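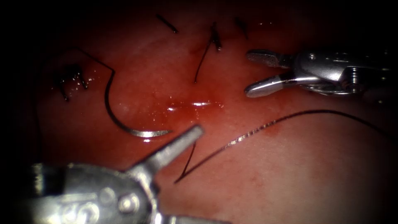

October 11, 2020

Gelatin day again! Quick notes before I forget which tub was which, and before Veerle cleans the fridge (she has threatened to, twice).

Batch A is the Plorkier powder, the strong one, 198 g to the pot, bloomed in cold tap water while I ate lunch. Batch B is the same weight of the cheap stuff Kamol found in the back cupboard, no label date, smells a bit like a barn. Both went on the hot plate at low and I stirred with the flat paddle, slowly, and I still got foam on B. Skimmed it three times and gave up.

Poured A into the shallow trays at 1705 and B right after. Lids off until the tops stopped steaming, then film on and into the cold room, middle shelf. If you need the middle shelf, please move them LEVEL. Fenna, I love you, but the July trays had a slope you could ski down.

Poke test on last week's leftovers, since I had the stand set up anyway: the old Plorkier tray took 600 g on the small round foot before it split, and it split clean, one line straight across. The one with glycerin in it just sort of slumped and wept at the corners, which is annoying because it was the prettiest of the lot and everyone had already said how nice it looked. I want to try half the glycerin next time and leave the rest of the recipe alone, for once.

Things I keep forgetting: the gray thermometer reads 3 degrees high (tape is on it now, read the tape). Hot water down the sink after, lots of it, or Demetrio gets to meet the trap again. The whisk does not go in with the glassware.

Asked Thịnh whether the Surnton scale got its calibration and he thinks so but couldn't find the sheet. I wrote the weights down anyway and put a question mark next to them in the blue binder.

Still to do: cut blanks from A once it's set, same cutter as before, and order more film. Also a new whisk, this one has a wire sticking out and it got me in the thumb.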